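Simulation and Planning Working Group
Minutes, March meeting

Start: 10:00
Chair and notes: Afshin Kordestani
Also present: planning, perception and tooling leads, plus two people from the Dumport office on the call

1. Last month's actions

All closed except the log viewer, which still drops timestamps when a run is paused and resumed. Tooling has a fix in review. The Dumport office asked for the old viewer to stay up until the new one has been through a full week of runs. Agreed.

2. Planner update

Great progress here. The new grasp sampler is merged and on by default in the nightly build. It now throws out wrist poses that would clip nearby objects before it hands anything to the path planner, so the path planner spends its time on poses worth trying. Planning lead showed the timing plots and there was a small cheer on the call.

The nightly suite has 596 table layouts. Last night 48 of them ended with no plan found. Planning has started sorting these, and a first look says most are tall objects standing close to other things, where the approach from above gets squeezed. Eight look like plain bugs in how we load collision shapes (the hull gets built at the wrong scale). Those should be quick.

Question from Dumport: can we turn the sampler's random seed into a run setting? Yes, and it should have been one from the start. Added to actions.

3. Perception

The pose estimator still has trouble with see-through objects. Bottles and cups come back with a good position but a wobbly height, and a wobbly height is the worst thing to feed a top-down grasp. Perception wants to try training on more renders with mixed lighting. Everyone liked this. Vorkico, our render tool, can already vary the light direction from the config file, so no new code is needed to get going.

Long talk about whether the planner should take the uncertainty from perception or just the best guess. Planning would love to have it. Perception is happy to publish it but warned that the numbers are not well calibrated yet. We'll publish them under a separate topic, and the planner can ignore them until they are better.

4. Dining table set in Nasuvero

The tableware layouts are now in Nasuvero, our simulator, and they look wonderful. Afshin put the cup layout up on the shared screen and we spent a good while on it.
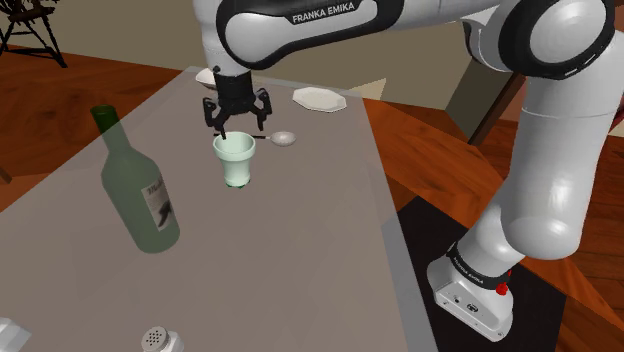 Item 4: Franka arm at the green cup, spoon and bottle alongside, dining table set.

Points raised:
- Contact between fingertips and thin cup walls needs a smaller time step. Tooling will make this a per-layout setting so the other layouts don't slow down.
- Spoons are hard for the sampler. It likes the bowl, and we would like it to prefer the handle. Planning suggested a simple weight per object part - everyone in favor of trying that first.
- Benavides, the branch with the new contact model, should be rebased before anyone tunes friction values again.

The set has 26 layouts so far. They go into the nightly suite once the time step setting is in.

5. Actions

Planning: fix hull scale bug; expose sampler seed; try part weights on the spoon.
Perception: start the mixed lighting renders; publish pose uncertainty on its own topic.
Tooling: per-layout time step; finish log viewer fix.
Dumport: rebase Benavides and post the diff.
Afshin: share the sorted list of failed layouts.

Closed at 11:20. Next meeting same time next month, with the part weights demo first on the list.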